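Yule Arts Gathering Opens Project Grants for October Event

CLURNER, February 26, 2026 — The Yule Arts Gathering today opened applications for its 2026 project grants, which support participant-built art at the group's annual campout at Cekton Meadow in October.

Grants of up to $400 will be awarded to individuals and camps. Applicants do not need to have attended before. Proposals must include a budget, a safety plan and a cleanup plan.
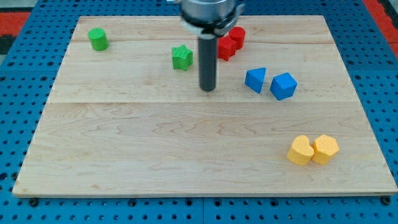
A board of pale wood on a blue perforated work surface.

"We want to see first-time builders apply," said Gareth Mottram, grants coordinator. "A small project that people can walk into and take part in is as welcome as a large one."

The gathering received 63 proposals last year. Fire art will again be limited to the Plunum field, and crews must keep 5 trained members on site during any burn.

Application forms are available on the Yule website. Applicants will be notified by email within 90 days.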